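**Open day at the Humitby robot lab – worth it with kids? And what was the tennis ball thing?**

Precious Tagle

Thinking of taking my two to the next open day in May. Went alone last time, got there late, missed the talk. They had the simulator up on the big screen, an arm on a white table with tennis balls and a glass. Could not work out what the task was. Also is it all on screen or do you get near a real one? Saved these from the handout page:

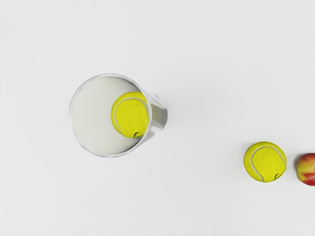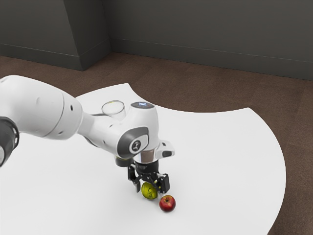
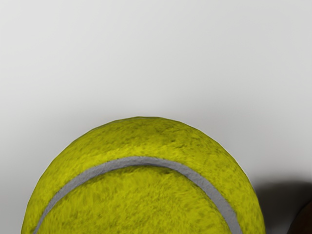 all from the simulator, tennis ball in every one

Callum Mackay

The task is putting the balls in the glass. Fruit isn't part of it, the arm is supposed to leave that alone. They run it over and over in simulation first – 3,454 tries by the time I went, according to the guy at the desk – and only then move to the real arm in the back room. So yes there's a real one, but you stand behind a rope. Groups of 16, sign up at the door. Do that FIRST, before coffee, before anything. We didnt and waited most of the afternoon.

Kids: mine are seven and ten. Ten year old loved it, seven year old wanted to push buttons and there arent any.

Adoración Vidal

Went to the Dirkport one insted, much better for little ones, they let them drive a small arm with a joystick. Parking terrible. Not sure about Humitby, never been.

Heather Hapeta

Agree with Callum on signing up early. The talk gets repeated after lunch btw, so you can miss the first one. Ask to see the runs that went wrong, they'll play them if its quiet. Bring snacks, the machine only takes coins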